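Workshop notebook, June – capsule figures, Harnodov second set

Started just after lunch, as the kettle was slow and Catinca Ghiță wanted to talk about the Koval figures before I put my apron on. She's had a good look at the first run and likes them very much, all except the diver, whose helmet she says looks like a boiled egg (fair enough, I was thinking of an egg when I sculpted it!). We've agreed to leave him as he is. The people who bought the first set seem fond of him, and I'm a bit fond of him myself.

So, to the second set. There are 5 figures in it: the Captain, the Lamplighter, the Baker, the little signal robot and Prudik the dog, who comes with a spare head. The heads and arms are meant to swap with anything from the first set, and this is where the whole afternoon went. The neck peg on the first run was a plain round one and it turned nicely, but it worked loose after a lot of fiddling, and anybody who collects these is going to fiddle. I've made the new peg a touch fatter with a tiny lip at the end, and cut a slot in the body so that it gives a little when you push the head home. 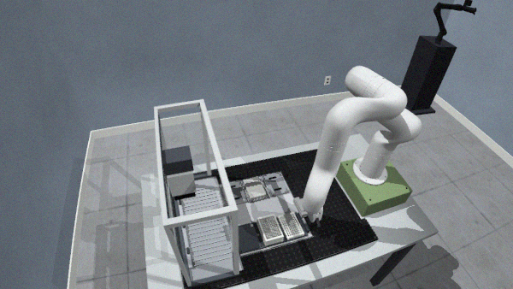
The Captain took the new peg first time, with a lovely soft click. The Baker did not. His collar is too deep and the head sits up on it like a lid that won't close, so I pared the collar back by hand with the small curved blade and tried again, and it was better but now he looks as though he's shrugging. Must go back to the wax and drop the shoulders a shade before I make another mould. Don't try to fix it in the resin, I've been down that road with the Lamplighter and lost most of a morning to it.

Prudik is a joy. Both heads fit, the sleepy one and the barking one, and the tail stays where you put it. Catinca would like a third head with his tongue out. I said we'd see, which she took as a yes.
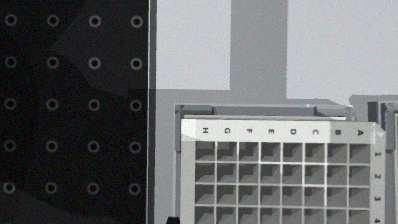
Dark panel with its rows of rings.

Paint next. Wayne Sandhu mixed up the coat blue again for the Captain, following the card from last time, and it came out greener than the old one when I held the two side by side under the window. It may be the new pot of white. We tried it over grey primer and over cream, and the cream was much the nearer of the two, so cream it is for anything blue in this set. I've written that on the card as well – in pencil, Wayne, so do go over it in ink if you agree. The Lamplighter's brass buttons want a finer brush than any we have in the jar, and I've put a couple on the shopping list along with more masking tape.

The capsules themselves are the usual ones from Stondomden. We have 252 clear halves on the shelf and I've ordered another 400, as the last batch had a fair few with a cloudy seam and I'd sooner have spares. The signal robot only goes in if his aerial is left off and tucked in beside him. I did try bending the aerial back in warm water so he could travel in one piece, and it looked so sad that I straightened it again. The leaflet will need a small drawing to show where it plugs in. Catinca has offered to do it, and she'll number the sheet 2113 to follow on from the Harnodov one.
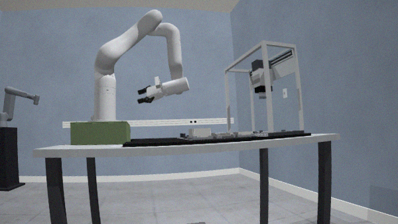 White arm on its olive-green block, left side of the long table.

Left to do before the casting:
Lower the Baker's shoulders in the wax and make him a new mould.
Try the fatter peg in an old first-run body, the Koval diver for choice, and see whether the old socket splits.
Ask Wayne what he did with the good tweezers.
Second coat on the Captain, cream undercoat, thin.
Prudik's third head, if there's wax over.

Stopped at ten to six. The last pair of Lamplighters are still in their moulds on the top shelf with a cloth over them, so please leave them be until I'm in.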